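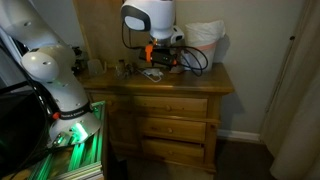 手首まわりのケーブルが引っかかって止まった。昨日の夕方。忘れないうちに書く。推敲なし、時間もない。

先に結論。けが人なし、アームも無事(たぶん。関節の確認は明日やる)。だめになったのはコネクタの爪と、自分の予定。

やっていたのは Ollby の片付けタスク。チェストの上の小物をつかんで、決めた場所に移すか、引き出しにしまうか。引き出しはつまみをつまんで手前に引くところから。50回連続で回して成功率を出す予定だった。Hikbridge の打ち合わせに持っていく数字で、これがないと話にならない。

で、12回目で止まった。

天板の上のものを取って、手首をひねりながら下へ降りて、上の段のつまみに向かう動き。ここで手首の横から出ているケーブルのたるみが、つまみの下にすぽっと入った。入ったまま腕が上がろうとする。ケーブルがぴんと張る。嫌な音。そこで外力のしきい値に引っかかって停止。画面にエラー。チェストの上の瓶がかたかた鳴って、倒れはしなかった。

停止自体はちゃんと効いた。ここは強調しておきたい。問題はその前と後。

前のほう。たるみが長すぎた。先週、手先を付け替えたとき、手首を端まで回すと突っ張るのが怖くて、余裕を6cm足した。足したのは自分です。足した日のメモにも「長めにした、後で束ねる」と書いてある。後で束ねていない。いつもの。

しかもその後にチェストの位置を動かした。アームの土台に少し寄せた。リーチが苦しかったので。寄せた分だけ手首が低い姿勢で折れるようになって、たるみが前に垂れる。別々の日にやった変更で、どっちも単体なら問題なかったと思う。両方そろって初めてつまみに届く。ログを並べて見るまで気がつかなかった。

後のほう。こっちが本当に反省。

止まったあと、手でケーブルを外そうとした。非常停止のボタンを押さずに。エラーで止まっているからもう動かない、と頭で勝手に決めていた。腕とチェストの間に手を入れて、ケーブルをつまみから抜こうとしたところで、後ろから Sverre Haugland に「ボタン!」と怒鳴られた。普段は声の小さい人なので、そっちのほうにびっくりした。

その時点で自分のスクリプトは、エラー後に自動で復帰を試みる設定になっていた。待ち時間を置いて、エラーを解除して、初期姿勢に戻る。夜に無人で回したくて入れたやつ。怒鳴られて手を引っ込めて、ボタンを押して、あとでログを見たら解除コマンドを送る寸前だった。書いていていまだに胃が重い。

腕の速度は落としてあるから、仮に動いても大けがにはならなかったかもしれない。でもケーブルに張力がかかった状態で、指がつまみとケーブルの間。考えたくない。

外したあとの確認。ケーブルの被覆に擦れた跡、芯線は見えていない。コネクタの爪が片方折れていた。Vanags のクリップで留めていた所は、クリップが土台のほうへずれていた。つまり留めていたつもりで、引っぱられれば滑る留め方だった。太さが合っていないのに「まあ入るし」で使っていた。クリップのせいじゃない、選んだ側のせい。

昨日のうちにやったこと。

自動復帰を消した。コメントアウトじゃなくて削除。コメントアウトだと絶対に自分が戻す。復帰は人がボタンを押してから、画面で確認して、手で。夜の無人運転は当分なし。

ケーブルの余裕を取り直し。手首を両端まで回して、いちばん苦しい姿勢でまだ少し緩い、くらいの長さに。思たより短くて済んだ。輪は面ファスナーで手首側に寄せて束ねた。垂れる向きはチェストの反対側。

経路の途中に点を足した。つまみの正面に行くとき、今までは天板の上から斜めにすべり降りていたのを、いったん手前に引いてから下げる。1サイクルが2秒のびる。2秒くらいいい。

張力で抜けるコネクタにするかどうかは迷い中。抜ければケーブルと指は守れるけど、物をつかんでいるときに抜けたら落とす。軽い小物だけなら抜けるほうが良さそうで、Allthorpe の案件で重いものを持たせる話があるから、そこで揉めそう。Sverre は抜ける派。自分はまだ決められない。だれか運用している人いたら教えてほしい。

あと干渉チェック。シミュレーションにはアームと手先とチェストとゴミ箱まで入れてあるのに、ケーブルは入っていなかった。柔らかいものはモデルにするのが面倒で、最初から無いことにしていた。とりあえず手首の横に太めの円柱をくっつけて、そこも障害物扱いにしてみた。雑。でもこれだけで昨日の経路はちゃんと赤くなった。つまり最初からやっておけば止められた。あー。

ついでにつまみ。丸くて、手前に出っぱっている形は、引っかける側から見ると完璧な形なんですよね。家具としてはかわいい。取り替える案も出たけど、家にある家具で動かないと意味がないので、そのまま使う。

もう一つ。非常停止ボタンの置き場所。キーボードの横にあって、席に座っていれば届く。ところがケーブルを外しに立つと届かない。いちばん手を入れたくなる瞬間に手元にないわけで、配置が逆。延長して、チェスト側に立った人が左手で押せる位置に移す予定。部品待ち。それまでは、立つ前に押す。紙に書いてモニタに貼った。

数字のほうは、11回目までの分は使えない。経路を変えたので最初からやり直し。打ち合わせには間に合わない気がする。先方には正直にメールした、返事はまだ。

コネクタの交換は明日の午前。関節の確認すすんだら追記します。ケーブルの取り回しの写真も、きれいになったら載せる。今日はここまで、電車。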